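The Year of the White Plastic Thing

Sunday was supposed to be for the garden. Then it rained, and I remembered the box under the stairs.

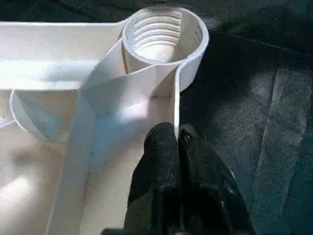
A box with no bottom

Every house has a box like this, I assume, or else I've been living wrong. Mine started life holding a Sternby floor lamp, which we gave away two apartments ago, and since then it has been collecting pieces of things. Not broken pieces, which I could throw out with a clear conscience. These are perfectly good parts of objects I either no longer own or never put together correctly the first time.

The big white one has been in there the longest. It's molded plastic, it has a cup sticking up with ridges running around the inside like the threads in a jar lid, and next to that there's a flat bar and a scooped-out curve that looks like it was meant to hug something. A pipe? A bottle? My wrist? I've moved it from box to box for years on the grounds that anything with that much going on must be important.

I've tried screwing things into it. A soda bottle, no. The cap off the laundry detergent, no, though it went in at an angle and for a moment I felt like a scientist. The old garden sprayer, which I was sure about, sat on top of the cup like a hat. At 70 cents' worth of plastic, tops, it has had more of my attention than most of my houseplants.

The theories

My first theory was the dehumidifier. We had an Asoline for 18 months in the basement apartment, and it came with a bag of extra bits and a manual that referred to all of them as "the fitting." I dug the manual out (of course I kept the manual, it was in the same box) and went through every diagram. There are fittings in it. They're all the size of a thimble.

My second theory was the Cluseletti. This was a countertop juicer I bought during a phase. The phase lasted through one bag of oranges. The juicer weighed as much as a toddler and had to be taken apart after each glass, so it's possible that a large portion of it simply never went back on, and that the reason the juice tasted like warm pennies is that I was running it without its middle. I gave it to a thrift store with what I believed was every part. If you bought a Cluseletti and it isn't working out, please get in touch.

The third theory belongs to my neighbor, who looked at it over the fence and said, "That's off a toilet." She then went back inside. I've decided not to pursue this one.

The rest of the haul

I spread everything else out on an old blanket on the bedroom floor, which felt very organized until I needed to go to bed. Results, in no order:

Two shelf pegs from the Song bookcase. The bookcase has been leaning a little since we moved in, and I had blamed the floor. I'd blamed it out loud, to guests.

More than 15 Allen keys. I stopped there. They're all the same size, and the one size I need for the desk chair isn't among them.

A remote with 1244 written on the back in marker, in my handwriting. It could be a code. It could be the last four digits of somebody's phone number. I tried it on my gym locker, in case. No.

A rubber foot. I walked around the whole house lifting up appliances and looking underneath them like a vet, and everybody has all their feet.

One curtain hook, which I used right away. The living room curtain has had a sag in it since last winter and now it doesn't, so the afternoon paid for itself.

What's staying

The shelf pegs are in the bookcase. The bookcase still leans, but with more confidence. The Allen keys went down to three, chosen for sentimental reasons. The Asoline manual is in the recycling, and I took it out once and put it back.

As for the white plastic thing, I had it in the trash by four o'clock. Around five I thought about the shower caddy, the one that's been propped up with a shampoo bottle, and how it's white too, and has a kind of pole. So it's out of the trash and on the bathroom windowsill. I haven't tried it yet. The pole looks a bit narrow for it, if I'm being fair, but the caddy came with a second pole – I'm fairly sure it did – and that's probably in the other box, the one in the garage.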